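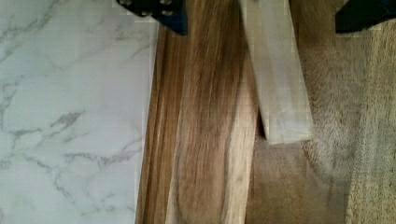 Who can apply for the Undix wear-test panel?

Adults who run or walk at least four days a week, wear a US men's size 8 to 13 or women's size 6 to 11, and can mail shoes back to the Plondareo office in Olasgate when asked.

Plondareo is recruiting 14 wear testers for the Undix, a neutral road trainer scheduled for release in November. The upper is final. The open items are the outsole compound at the lateral heel and the lacing pattern, which exists in two versions. Each tester is assigned one version and keeps it for the whole test.

## What the work involves

- Wear the assigned pair for all road mileage during the test period. Treadmill use is allowed up to one session a week and must be logged separately.
- Fill in the log after each session: distance, surface, weather, sock thickness, lace tension, any rubbing or numbness.
- Photograph both outsoles against a plain background every two weeks.
- Measure tread depth at 4 marked points with the gauge supplied. Record to a tenth of a millimeter.
- Return the shoes unwashed at the end. Uppers that have been machine washed can't be used for the stretch measurement. 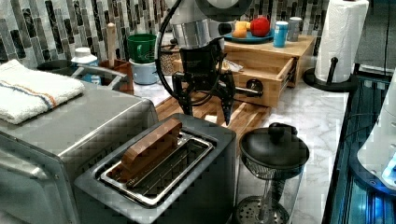
*The countertop, with the toaster in front and the cutting board behind it.*

The test runs 111 days from the date the shoes are delivered. Testers who miss more than ten days in a row are replaced, and are paid for the days completed.

## Requirements

1. No current foot or lower-leg injury, and none in the past six months that stopped training.
2. No paid work for another footwear brand or retailer during the test.
3. A training record covering the last 12 weeks, from a watch, an app or a paper diary.
4. Willingness to sign a non-disclosure agreement. Colorways, logos and the tongue label may not be shown online before release - this includes activity photos on running apps.

Orthotics are acceptable if the same pair is used throughout. Please state the type and thickness in your application.

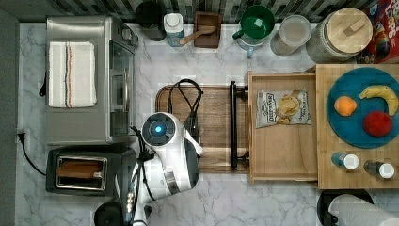
## Pay and shoes

The fee is $4,000 per tester, paid in two equal parts: one at the halfway check and one when the worn pair arrives back. Return postage is prepaid. Testers receive a production pair of the Undix after release, in the standard colorway or in the gray and rust version made with the Tsakiris store.

Testers are engaged as independent contractors. Plondareo does not withhold tax.

## How to apply

Send one document containing your shoe size, width, weekly mileage, usual surfaces and the last three models you trained in, with the approximate mileage on each. Attach the training record as a separate file. Put "Undix panel" and your size in the subject line. Applications can also be handed in at the Tsakiris counter in Olasgate.

Sizes men's 9 and women's 8 usually fill first - applicants in those sizes may be placed on a reserve list.

Posted 2024-05-27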